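Stekcombe Community Forum
Board: Local Industry and Visits
Topic: Open day at the Ireck workshop, laundry handling demonstration

Posted by: Chaiwat Suksawat, 13/08/2018
Members who could not attend may wish to have a short account. The workshop admitted 60 visitors in groups, and each group was given 30 minutes. Our guide introduced the Curnusora project, which aims to have a robot sort and fold household clothing. Staff demonstrate each task by hand with a two-finger gripper, and the recordings are used to train the machine. The project has 4,000 recordings so far.

The part I found most instructive was the work on a bed with layered covers. A dark garment over a patterned cloth is harder to pick up cleanly than the same garment on a bare table, and the guide spent much of our time on this point.

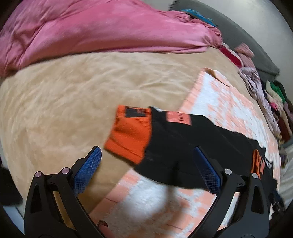

hallam_r wrote that the account was fair but that the open day had been advertised as a robot demonstration, and that his group had watched people do the work. He asked whether the notice should have stated this.

Posted by: Chaiwat Suksawat
The notice read "robots and handling methods." I accept that this could be taken either way. The robot in the second room did run for the group before ours.

Posted by: m_odell
I was in that group. It folded one towel and then stopped on the second. I do not regard this as a failure, but I disagree with the suggestion that the machine is ready for use in homes. The guide did not make that claim.

Posted by: hallam_r
The leaflet did. Please see the last paragraph.

Posted by: Cavalcanti
The leaflet says "in time." I have it before me. Recording number 607 is the one they show on the wall screen, should anyone wish to ask for it at the next visit in May.

Posted by: hallam_r
Noted. I would still prefer a clearer notice.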